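From: Etornam Dankwa
To: Eltumthorpe Hall Users
Date: September 4, 2024
Subject: Re: Saucepans for the cookery table

I-hsuan Au wrote:

> Hello all,
>
> Before we order any more pans, can we settle two things? First, the
> size. The big pans we bought in June are fine for soup but hopeless for
> sauce or a couple of eggs, and they take an age to heat on the portable
> rings. Second, lids. Half of ours don't belong to any pan we still own.
>
> Also, are the white tables all right with hot pans on them? I have been
> using a folded tea towel and would like a proper answer.
>
> I-hsuan

Taking these in order.

Size: I agree. I have been looking at the small saucepan with the blue handle and I think it would suit us. It is black, fairly deep for its width, and has a single long handle. The lid is glass with a metal rim and a blue knob to match, so it should be easy to see which pan it goes with when everything is put away. I suggest we get 2 and see how we get on before replacing anything else.

Lids: please bring any odd ones to the next session and leave them on the shelf by the hatch. Anything that fits a pan stays. The rest can go to the Cudar shop, who have said they will take them if they are clean.

Tables: I don't know what the tops will stand, and the leaflet that came with them has gone missing. Please carry on with the tea towel, or use the cork mats in the bottom drawer. No hot pans straight on the white, and no chopping on it either. The boards are in the tall cupboard. 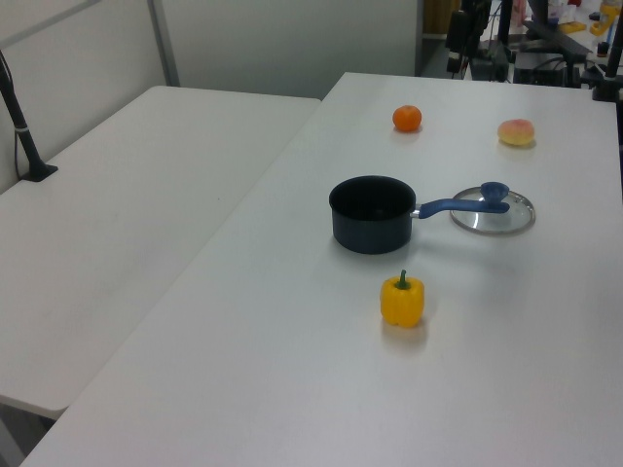 *Small saucepan and its glass lid, with a tangerine, a peach and a yellow pepper.*

The pepper is the nearest thing to the front, so allow for that when comparing. For the stuffed pepper recipe we would still want the wide pan, as I wouldn't try to stand four in one this size.

One point on storage. The long handle means it won't go in the drawer under the hatch. I would rather hang it from the rail next to the colander, with the lid in the rack. If anyone objects to the rail, please say so on the list and not by separate message to me, as I lost track of the replies last time.

I will place the order once I have heard from I-hsuan and the Fu group, who use the kitchen most.

Etornam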